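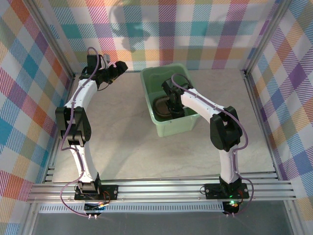 Page 2
CHAPTER 4
What Does an Adviser Cost?

Most people who hire a financial adviser cannot say what they pay. Firms like it that way, whatever their brochures claim.

Take Buckley, a retired bus driver who put his savings with a firm called Steltelix. He was told the first meeting was free. So it was, if we leave out the $1,626 taken from his fund in its first year, which showed up as a smaller balance and never as a bill. The second year took $2,314. His adviser called this "growth in the relationship."

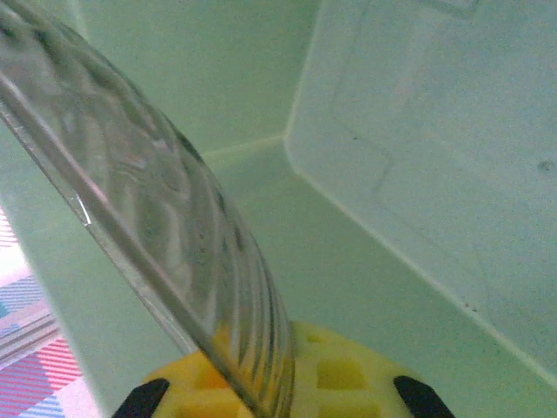 Figure 4.1. Ribbed glass.

Urmas Vītola, who compared fee sheets from Steltelix, Zodasano and Vindesex in May 2013, found the same charge under different names. One firm's "platform cost" was another's "service allowance." He doubted that many clients could match them up, and so do we.

This chapter looks at commissions, flat fees and yearly percentage charges. Keep a pencil handy. Before reading on, write down what you think Buckley paid in his third year. The answer, $2,446, is worked through in Section 4.2.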